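The Kunport Ferry

I missed the 7:10 boat because of a sandwich, which is a dumb way to miss a boat. The place by the Kunport dock makes this egg thing with pickled peppers and I thought, sure, there's time, and there was not time. So I stood on the pier chewing and watched the Hastari back out into the bay with my suitcase on it. (I'd checked it early. I was proud of that!)

The woman in the ticket booth said the next one was at 10, and it was 108 steps up to the waiting room if I wanted to sit. She said it like she'd climbed every one with a bad knee. I went up. There was a heater, a bench, and a guy asleep under his coat. 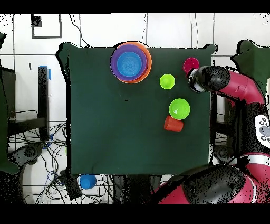
From under the coat came the opinion that the 10 o'clock never left at 10, that it hadn't since they painted it, and that anybody with sense would take the bus over the bridge to Graltik and skip the water altogether.

I told the coat my suitcase was already on the water.

"Well, then it'll get there before you," the coat said, and rolled over.

I was going to my aunt's house in Graltik to tell her I wasn't going to take the house. She'd offered it to me in May, the whole thing, porch and leaky sink and 380 jars of buttons, and I'd said yes right away because she was crying and I'm a coward on the phone. Then I spent the summer practicing a no. I had a good one. It was in the suitcase, written out on yellow paper, tucked in a shoe.
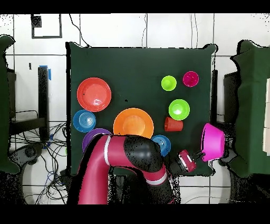
Without the paper I could only remember the first line, and the first line was "I love you and I love the porch." I said it a few times under my breath. It sounded like a yes.

The boat came in at twenty to eleven. The coat got up, and there was an old man in it, smaller than his voice, and he walked down all those steps ahead of me and got on without a ticket. I guess he wasn't a bus person either. He bought two coffees and put one in front of me and asked what was in the bag that mattered so much.

"Shoes," I said.

He nodded and looked out at the water, and I started wondering what it would cost to fix a sink.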